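Hinau Handheld Gripper, Build Guide
Section 4: First Session on the Floor

By now you have a gripper that opens, closes and no longer sheds screws. Section 4 gets it off the bench and down to where the work is. Wear pants you don't mind kneeling in.

The marker cube rides on top of the jaw assembly, and your hand holds the gripper from the side. 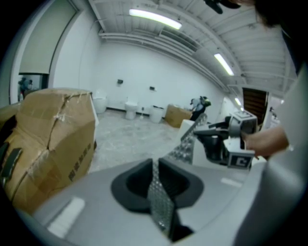
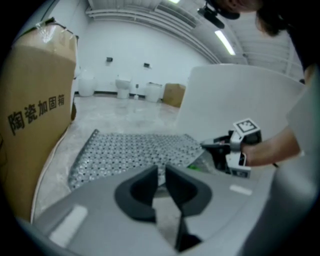

4.1 Before you start

1. Clear a patch of floor big enough to kneel on and still reach across. Large boxes can stay if they stand to one side. They make decent landmarks, and moving them is how backs get hurt.

2. Turn on all the overhead lights. Then check the marker for glare by tilting the cube slowly toward the brightest tube. If the black square washes out, change your angle. Sanding the print also works, once, after which you will be printing a new one.

3. Confirm that the cube is seated flat. Any wobble you can feel with a fingertip will look like an earthquake in the log.

4. Open Kiani on the laptop and load the profile named "floor." The profile named "floor_new" is older. We are aware.

Note: Packing tape is shiny and Kiani is easily impressed. If tracking jumps toward a taped box, turn the box or lower the detection gain to 57.

4.2 Zeroing the jaws

5. Close the jaws gently until they touch. Hold for a slow breath and press Set.

6. Open them all the way and press Set again. The readout should settle near 417. A reading of 100 means the encoder plug is in backward. Go back to Section 2 and be kind to the clip this time.

7. Repeat with the second gripper if you built a pair. Label them. You will not remember which is which, and neither will the Pruvwood charger.

Caution: Keep fingers out of the jaws during zeroing. The springs are mild, but they are quick, and yelling shows up in the audio track.

4.3 First grasp

8. Pick something light with an edge you can get at. Thin sheet metal lying flat is a poor first choice unless you enjoy chasing it across concrete.

9. Come in from above with the jaws open and pointing down. Stop just short of contact, check that Kiani still shows a green outline on the cube, then lower and close.

10. Lift slowly, set the object back down, and save the take. Hillell names the file for you, in a format known only to Hillell.

Caution: Wear gloves when handling metal sheet by the edges. The gripper does not need them. You do.

If the outline turns red halfway through a lift, finish the motion anyway and mark the take "bad." Go to 4.4 for lost tracking.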